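Trimbridge College, Home and Interior Studies
Second-year project report
Teguh Sembiring

Folding and storing sports kit in a shared living room

1. Introduction

The subject of this project is what happens to sports kit between the wash and the next game. The house I share has a small living room, and nearly all the clean clothes pass through it before they go upstairs. Ordinary clothes are put away fairly quickly. Basketball kit stays downstairs longer, usually as a pile on the sofa, and then somebody has to sit next to it or move it to the floor.

I wanted to find out whether a better way of folding and one fixed storage place would shorten this stage. The brief for the module asked for a household task that could be observed, changed and observed again without spending much money. I chose kit because it is awkward to fold. The fabric is slippery, the shorts are wide, and the tops have no proper sleeves to fold in, so most of the usual shirt methods do not work well.

The report covers the room and the furniture first, then the clothes, then the folding methods and the storage. Washing and drying are mentioned only where they affected the folding.

2. The room

The living room has a door at one end and the window at the other. The sofa, a Blomqvist three-seater, stands against the long wall. There is a low table, a bookcase and a radiator that is kept clear of clothes by agreement. The airer is put up by the window and folded away afterwards.

The sofa is the only large soft surface in the house that everyone can reach. The kitchen table would be a better height, but it is used for meals and for coursework and it is rarely clear in the evening, when the folding is done. The beds are upstairs and the rooms are private. So the sofa gets the work by default.

I measured the seat before starting. It is deep enough for a top to be laid out along it, though a longer one has to be turned sideways. The seat is soft, so a garment sinks slightly where you press on it and the fold line is less sharp than on a table. On the other hand the woven cover grips the cloth a little. On the kitchen table a polyester top slides away when you pull one side over, and on the sofa it tends to stay.

The colour of the cover turned out to matter more than I had thought. It is pale grey, and lint and loose threads show on it. We brushed it down before each session with a clothes brush. A towel spread over the seat was tried as an alternative and given up, as it moved with the clothes.

3. The clothes

The kit used for the project was basketball kit, shorts and jerseys. I used the same clothes in every session so that the results could be compared. T-shirts and socks were in the same wash but were left out of the timings.

The shorts have an elastic waistband, and this causes most of the trouble. The elastic pulls the waist in while the legs stay wide, so the shorts want to stand up in a ring and will not lie flat. If they are dropped on a seat they end up in a heap with the waist open. The waistband has to be pulled straight and held with one hand while the legs are brought over with the other.

The jerseys are easier, but the number on a jersey is stiffer than the cloth around it. A fold made through the number springs open again, and I was told by the person who does most of the washing that repeated folding in the same place makes the print crack. I did not test this, but the method I settled on keeps the fold to the outside of the number as far as possible.

The trim is thicker than the main cloth in both garments. At first I treated this as a problem. Later I used the trim as a guide for lining up the edges, and it is easier to find by feel than the seam.

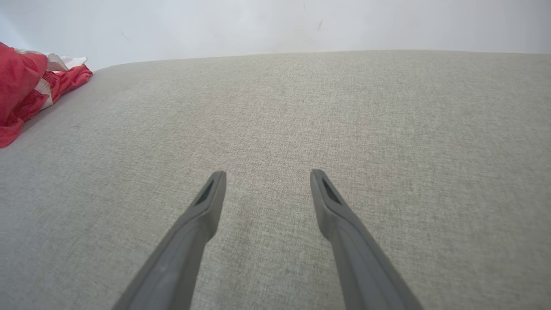
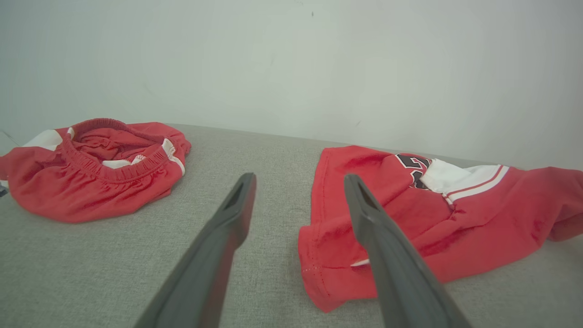

The pale grey upholstery, and in the second picture the red shorts and jersey on it.

4. Folding methods

Four methods were tried. I will describe them in the order I tried them.

Method A, flat fold. The shorts are laid flat, one leg is put over the other, and the whole is folded in half from the waist to the hem. The jersey is laid on its front, the sides are brought in and it is folded up from the bottom. This is what most of us did already when we folded at all. It makes a tidy shape on the seat, but it comes undone when carried upstairs, above all with the shorts.

Method B, rolling. The garment is folded once lengthways and rolled from the hem. The rolls are compact and the number is never creased sharply. The difficulty is that slippery fabric unrolls. It needs to be packed tightly against something, and if one roll is taken out the rest go loose. I would use this method for a sports bag but it was not much good in a drawer.

Method C, the envelope. The shorts are folded in thirds lengthways, the hem is folded up and tucked into the waistband. The elastic then works in our favour, as it holds the packet closed. For the jersey, the sides are brought in just outside the number, the bottom is turned up and the top is tucked into the hem. This took the longest to learn. Once learned, it made packets that could be dropped on the floor and picked up again without coming apart.

Method D, the set. The jersey is folded as in method A, the shorts are laid in the middle of it and the jersey is closed round them. One packet is then one full kit. People liked the idea, because you take one thing out of the box and you are ready to go. In practice the top and the shorts are not always washed together, and a packet with only half of the kit in it was worse than no packet at all.

5. Storage

Before the project there was no fixed place for kit. Some of it went in bedroom drawers, some stayed in sports bags and the rest stayed on the sofa.

I looked at three kinds of storage: a drawer in the bookcase, hooks behind the door, and lidded boxes. The drawer was too shallow for the packets made with method C when they were stood on edge. Hooks were quick to use but the jerseys slid off, and the door could not be opened fully with several things hanging on it.

In the end I bought two Kullitz boxes, the medium size, which fit on the bottom shelf of the bookcase with the lids off. One is for shorts and one is for tops. The lids are stored under the boxes. With the lids on, people put the kit on top of the box and went away, so they came off after the first session.

I also considered a Narnus bench, which has storage under the seat and would have given us a second place to fold. It was over the budget for the module and would have blocked the radiator, so it was not taken further. If the room were larger I would look at it again.

6. How the sessions were run

There were seven sessions. The first was only for watching. I asked people to do what they normally did and wrote down where the kit was put and how long it stayed there. The next four were used for one method each. The last two used method C together with the boxes.

Each session started when the kit was taken off the airer and ended when the last piece was in its place or had been left for the night. I used the clock on the bookcase and wrote down the time to the nearest minute. This is not very exact, but the differences I was interested in were larger than that.

The main weakness is that people knew I was watching. In the first session one person folded everything at once and said afterwards that he would normally have left it. I have kept that session in the notes but I do not rely on it for the conclusions.

A second weakness is practice. Method C was used in more sessions than the others, so people were better at it by the end. To be fair to method A I should have gone back and repeated it.

7. Results

Method A was the fastest to fold and the slowest overall, as several pieces had to be folded again after they came apart on the stairs. Method B was in the middle. Method D was fast when both parts of the kit were there. Method C took six minutes for the whole load at the first attempt and four minutes in the last session, and nothing had to be refolded.

The boxes made more difference than the folding. In the sessions without a fixed place, folded kit was left on the sofa almost as often as unfolded kit. It looked neater, but it was still in the way. Once the boxes were on the shelf the kit left the seat in the same session.

I had expected people to object to two boxes shared between everyone. The only complaint was that the sizes are hard to tell apart when the tops are in packets. We now fold the jersey with the neck label to the outside, which means turning it over before the last tuck.

8. Changes I would make

The folding should be done at the end of the sofa nearest to the bookcase. We used the window end from habit, as it is near the airer, and every packet then had to be carried across the room past the low table.

I would write the method on a card. I showed it to each person separately and found later that two of them were tucking the shorts from the wrong end, with the waistband into the hem. It holds for a while and then opens in the box.

Finally, I would start with the storage and try the folding methods afterwards. I did it the other way round because folding seemed to be the main part of the subject, and as a result the first sessions have less to say about how long the sofa is occupied.

The session notes and the measurements of the seat and shelf are in the folder handed in with this report. The boxes are staying where they are until we move out in September.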